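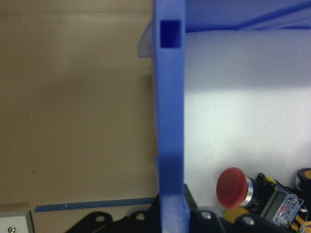

Rigoberto Tovar
Feb 1, 2018

Spent the day teaching the arm by remote control. I drive it from a handset two feet away, it records every move, and later we train on the recordings. Thread for the people who asked how it goes.

Today's job is sorting parts. Push button, wiring, bits of plastic. Target is 200 good runs. I'm at 45.

The first hour is always bad. You forget you can't feel anything through the handset. You squeeze too hard, or you close on air and carry nothing across the bench with great care.

What helped: I stopped looking at the arm and only watched the wrist camera feed. If I can't do the task from that view, the arm has no chance of learning it from that view.

Round parts are the worst. The red mushroom button rolls if you come in from the side. Coming in from above works better — slow down for the last inch and don't correct once you've touched it.

I throw out any run where I hesitate for more than 3 seconds. The arm copies pauses too. We had one policy at the Bolthorpe shop that stopped over every part like it was thinking. That was me, in the recordings.

Someone asked about guiding the arm by hand instead. We did that on the Barajas job. It's quicker to learn, but your own hands end up in the video and you have to clean that up.

The full Drustside set will be 3000 runs, due in April. Two of us are taking turns. My thumbs are sore.

Back on it tomorrow. Wiring next — I expect to throw out a lot.

We use cookies to improve your experience. By continuing to browse you agree to our Cookie Policy. Accept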